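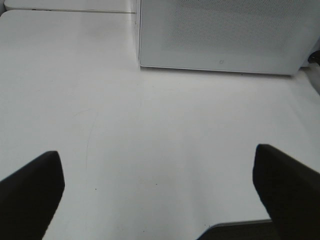 Does a tidy desk help you study?
Project report, Wareck College

The study guides we were given say a clear desk improves recall. None of them says how this was tested, so we tried it. We asked 22 students to learn a list of 20 words, half at a bare desk and half at one covered in papers. They wrote down what they remembered 3 minutes later.

The bare desk group did slightly better. I don't think this means much. Most of them also had the morning slot, and two in the other group had just come from a maths test. Swapping the groups over would have been fairer, but we ran out of time before July.

I would want 200 people before repeating the claim to anyone.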